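Light Items

The notice went up by the time clock in September. It was one page, and the first half was about parking.

The second half said that Line 2 at the Wusilthorpe returns center would be handed over to the arms by the end of the quarter, and that Skirnatar was looking for eighteen people from the floor to help teach them. Same hourly rate. Daytime hours. No lifting.

I had been on Line 2 for eleven years. What we did was open boxes people had sent back, take out whatever was inside, look it over, and put it in one of four bins. Resell, repair, strip, scrap. You got to where you could tell from the weight of a box what kind of day it was going to be. The woman across the belt from me had been there longer than I had, and she could open a box, bin the item and flatten the cardboard without looking down. I used to watch her when my own side was slow.

"Are you going to sign up?" she asked me. We were at the bench outside the break room, changing our shoes.

"It's no lifting," I said.

"It's teaching them our job."

"They're going to learn it from somebody."

She tied her laces and didn't answer. She signed up for the loading dock instead, where there was nothing but lifting, and I put my name on the other sheet. It was number seventeen. Under it, the last blank line filled up before the end of the shift.

Training was in the old canteen. They had cleared out the long tables and brought in crates of ordinary things — mugs, chargers, combs, remote controls, tubes of hand cream, toys with the tags still on. Each of us got a gripper to hold. It had two fingers with ribbed pads and a camera on it, and you squeezed the handle to close it. You were supposed to pick up the thing, carry it, and put it down the way you would if it were your own hand. The arms would learn from that.

The instructor was a young man from the Drerninitz office who wore the same gray sweater every day. He told us the first morning that the main problem would be that we were too fast.

"You people grab," he said. "I don't mean it badly. You grab because you know what it is before you touch it. The system doesn't know what it is. So come in slow, close slow, lift slow."

It was hard to do. I had spent eleven years getting quicker, and there was a board on the wall of Line 2 that said how quick. My best shift on that board was 1,629 items. Now a man was standing behind me with a tablet asking me to take four full seconds to pick up a comb.

I went home with a sore forearm. My husband asked me what I'd done all day and I told him I had picked up a comb. He asked how many times. I said 87, and he laughed until he saw I was telling him the truth.

After three weeks they wanted us out of the canteen. The arms had gotten good in the canteen, the instructor said, and bad everywhere else. The light was always the same in there, and so was the table. They needed other tables. They needed clutter and windows and people in the background. Each of us was given a gripper in a padded bag, a list of places that had agreed to it, and a daily quota, and we were sent off like salesmen.

I liked it more than I expected. I did a dentist's waiting room and the back of a hardware store. I did a laundromat, where a little boy followed me from machine to machine and asked if I was a robot. I told him no. He asked if the thing in my hand was a robot. I told him it was only the hand. He thought that over and went back to his mother.

The place I went most was called Vũ. It had big windows and a bench with striped cushions, and if you went in the middle of the afternoon there was hardly anyone there. The owner let me have a table by the window as long as I bought something. I worked through my bag of items, whatever was already lying on the table, and sometimes whatever the owner brought over to be helpful. The quota was by category. Light items, soft items, thin items. I usually started with light. 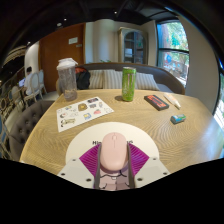 Light items, window table. The pink mouse again.

I must have lifted that mouse more than any other object in my life. It came out of a returns crate, and there was nothing wrong with it that I could find. Somebody had probably wanted a different color. On Line 2 I would have had it in my hand for one second, bin one, and never thought about it again. At that table I got to know it. It was easy if you closed on the sides, a little behind the wheel. If you closed too far forward it turned on you.

I started to think about the person who had mailed it back. I had never done that on the line, in all those years. There wasn't time to.

One afternoon the woman from across the belt came in. She was on her way home from the dock, still in her boots, and she stood by the table for a minute before I noticed her.

"So this is it," she said.

"This is it."

She watched me do the mouse. Come in slow, close slow, lift slow. Carry it over, set it down, open. Then again.

"Can I?" she said.

I wasn't supposed to let her. I gave her the gripper. She turned it over and looked at the pads and squeezed the handle a couple of times to feel how it closed. Then she picked up the mouse, and she did it so fast and so clean that I heard it touch down on the other side before I had really seen it leave.

"Too fast," I said.

"Says who?"

"They'll throw it out. They can't use it."

She did it again, the same way, and then handed the gripper back to me. "Well, let them throw it out," she said. She bought a coffee to go and asked how my arm was. I asked how her back was. Both of us said fine.

I should have deleted those two. There was a button for it. I finished my quota, which came to 2,295 for the month, and I sent in everything, hers included.

They took us to see Line 2 just before the holidays. We stood behind a yellow rail in visitor vests, all of us who had stuck it out. The belt was the same belt. Where my stool used to be there was an arm on a post, and another one across from it. The board on the wall had been taken down and you could see a clean rectangle where it had hung.

The arms were not fast. The instructor said speed would come later. For now there were two people at the end of the line to catch whatever the arms weren't sure of, and they had chairs with backs, which we had asked for every year I was there and never gotten.

I watched the one in my place. A box came down already opened, with a hairbrush in it. The arm came in slow and closed slow and stopped a moment before it lifted. I knew that stop. I do that. I hadn't known I did it until I saw it from the outside, a little wait after the fingers close, to feel whether the thing is going to shift. The instructor had never told me to do it and never told me not to.

Then I watched the one across from it for a long time. It did the wait too, on every item. I stood there through one whole crate of stuff, hoping for one quick one. The man next to me asked if I was ready to go eat, and I said in a minute.

In January they offered me one of the chairs. It's four days a week, and the pay went up a little. What comes down to me is whatever the arms leave behind — wet things, tangled things, a bag with something alive in it once, which was a crab. Some shifts it's steady and some shifts I sit for a quarter of an hour with my hands in my lap, and I still haven't gotten used to that. The other chair is a kid who reads.

The woman from across the belt is still on the dock. They're measuring out there now. She says two men came through with a laser on a stick and shot every wall, and when they got to her she wouldn't move out of the way, so they had to come back after lunch.

We change our shoes at the same bench. She asked me last week if they had a sign-up sheet going yet for the dock, and I told her I hadn't seen one.

"You'd tell me," she said.

I said I would. She picked up both our lunch bags off the floor with one hand, quick, and gave me mine.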